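Pelleo software group – minutes of the planning and perception meeting
June
Posted by the Pelleo notes desk

Started at 9:30, everyone present, the Vasley side on the call. Last meeting's minutes were accepted with one fix: the replay tool reads both log formats, and we had written that it only reads the new one.

1. Planner
The new trajectory smoother is merged and it is lovely to watch. The old one stopped dead at every waypoint. With the new one the wrist carries through the corner and the joint velocities stay well inside limits. Planning time on the test set went from 33 milliseconds to 12, on the same machine, with collision checking left on. There was some cheering at this.
One problem left. When the goal pose is close to a thin upright object, the planner sometimes picks a path that swings the fingers around the far side. It is legal but ugly. The planning people think the cost term for clearance is too flat near the goal and want to try a steeper one. Agreed. They will run it against the full regression set before anybody merges.

2. Perception
Depth on thin white parts is still our weak spot. The segmentation model finds them, then the depth map fills the edges in with whatever is behind. Poltonia sent over a small patch to their stereo node that keeps the edge pixels as unknown. First impression is very good – poses on narrow parts jump around a lot less from one reading to the next. We will keep the patch behind a flag until the config loader can handle per-task settings.
Question from Vasley: can the pose estimator report how sure it is? Yes, it already does, but the number was being thrown away in the message converter. Easy fix, going in this week.

3. Episode tooling
The data browser now opens a folder of more than 1,000 episodes without hanging. Both gripper tracks sit on one timeline, and scrubbing is quick enough that people have started using it for fun. Still to do: the gap marker (shows where tracking dropped out) draws in the wrong place if the two clocks differ at the start.
Discussion of how the labeler splits an episode into steps. At present it cuts only when a gripper changes between open and closed.
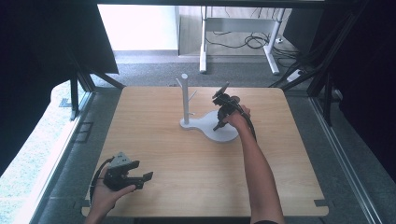
The labeler should stop treating the two hands as one signal, and the meeting was in favor of giving each hand its own list of steps with a shared clock. The mug tree task makes the case well. One gripper can be up by the right-hand peg with its jaws looking open while the other is held off at the lower left, pointing across the table, and a single label such as "approach" fits the first and says nothing useful about the second. Proposed labels are "working", "holding" and "waiting" per hand, with the object part (peg, post, base) as a separate field. The Jaramillo exporter will need a new column for this. No objections. A draft schema will go around before the next meeting, and the old labels will be kept for the finished sets.

4. Control
Gripper command delay was measured again after the driver update. It is now 17 milliseconds end to end and very steady, which is great news for the contact work. The force limit is still set in two places, the driver and the task file, and the lower one wins without telling you. Decision: task file only, with a warning in the log if the driver disagrees.

5. Any other business
The nightly build will move to the new server. Please clear out old branches first.
Next meeting same time, smoother demo at the start.

Closed at 10:40.

Comments

from the Vasley side: Great meeting. Could "waiting" and "holding" be told apart automatically from finger width? We have a script that gets close.

tooling: Yes please, send the script! One catch is an object thinner than the width noise, but we could leave those for a person to check.

planning: The steeper clearance cost is running now. A few of the thin-post cases already come in from the near side. Full results when the set finishes.

perception: Item 2, small correction – the Poltonia flag is off by default, so turn it on in your local config if you want to try it.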